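Notebook, chores bench
May 28, 2020

Quiet start. Lieven had the kettle on before I'd found my badge, so credit where it's due. I've been putting off writing up the cloth work for ages and the margin of the last page is full of scribbles, so I'm copying out the ones I can still read and adding what I think now.

The question from Haltitz hasn't changed since August: can a machine do the dull jobs yet, yes or no, and if no, when? They'd like one word. I keep trying to send them two pages. Pieter says I should just write "some" and go home, and he may have a point.

Where I'd put things today, chore by chore:

Moving boxes from shelf to trolley. Yes, fine, if the boxes are the same box. Keltano's arm did this all through last week and I stopped looking up from my desk, and there's no higher praise from me. Then Sem swapped in a batch with the flaps open and it went straight back to being a toddler.

Loading a dishwasher. Plates, yes, slowly. Mugs, mostly. Cutlery, please don't ask (we still haven't found the second teaspoon and I have my suspicions about the base plate).

Sweeping. The floor machines have had this one for years, as long as you pick up your own cables first. Which means the person is doing the annoying half of the chore! I said this to Lies and she said that's what her mother says about the dishwasher too.

Wiping down a bench. Better than I expected. It presses evenly and doesn't get bored. It also doesn't know what a stain is, so it gives the clean end the same loving attention as the end with the glue on it.

Cloth. Oh dear, cloth.

I've gone back and forth on this so many times. A box stays the shape it was when you looked at it. A tea towel doesn't, and the minute you pick it up by one bit, all the other bits go somewhere new and hide behind each other. I folded a pile at home on Sunday while watching the telly and tried to notice what my hands were up to, and I couldn't tell you. There's a sort of slide along the hem with finger and thumb until the corner turns up, and I'd swear I do it without looking. How do you write that down for a machine? We had a go with rules, back in the Rangel days, and the rules document got to 40 pages and still couldn't do a pillowcase.

So now we do it ourselves with the hand-held grippers and let the software learn from that. The log has 3,962 cloth tries in it as of last night, all of us together. Before anyone at Haltitz gets excited, a try is a try and not a fold. A-yeong went through a chunk of them and threw out 146 for the marker cubes being hidden from view, mostly where the cloth had flopped over one. I've been guilty of that myself. If you hold the cloth up high and let it hang towards you, it's over the cube before you've noticed.

Things I want to remember about using them:

Keep sleeves pushed up. I never do.

Both elbows go dead after a while, the right one first. Swap hands for the pinching if you can bear to. I'm hopeless left-handed, but A-yeong says hopeless is useful too, so long as it gets labelled.

Crumpled starts are worth more than flat ones. Everyone lays the cloth out nicely first, it's manners I suppose, and then the machine only ever meets cloth that somebody has been polite to. Real laundry is a lump.

Try finding a corner with two fingers and no fingertips. It makes you respect the machine a bit more. You pinch, you lift, you've got the middle, you put it down again. My own record for a full minute of finding nothing but middle was witnessed by Sem, who has not let it drop.

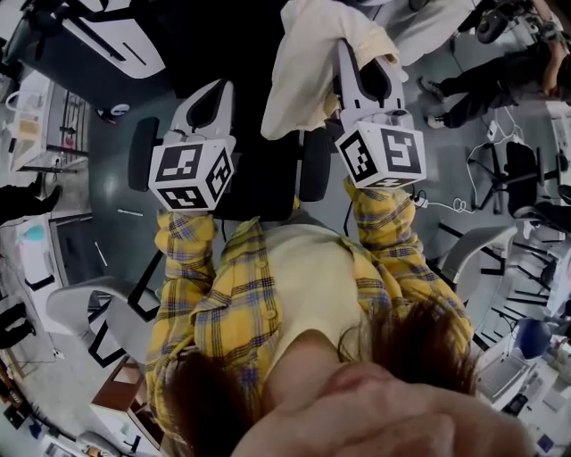

Cloth in the right gripper, crumpled start. Head view, office chair in front.

Lies asked over lunch whether we ought to be doing all this at a proper table with proper lights. I think we want both. A proper table gives tidy numbers, but somebody's spare room is full of chairs and other people's feet, and if the thing only works at the tidy table then Haltitz can have their one word and it'll be "no". Lieven disagrees and would like the tidy table first. We left it there as the soup was getting cold.

The Trosar fingertips came up again as well. They're softer and they do grab thin cotton nicely, but they also won't let go of it, so you end up shaking your hand like there's sellotape on it. Pieter wants to dust them with talc. I want it noted that I was against the talc.

If I had to answer Haltitz this afternoon: boxes yes, wiping yes with supervision, dishes on a good day, cloth no. For folding I'd still back a bored teenager over anything in this building, and the teenager would finish sooner even counting the sulking.

To do:
Ask A-yeong for the rejected tries sorted by person (brace self).
More lumps, fewer flat starts. Different cloths too, we're all using the same kind.
Write to Haltitz, 2 pages maximum, Pieter to cut it down.
Hide the talc.
Charge everything before going home, Sem's turn, he'll say it's mine.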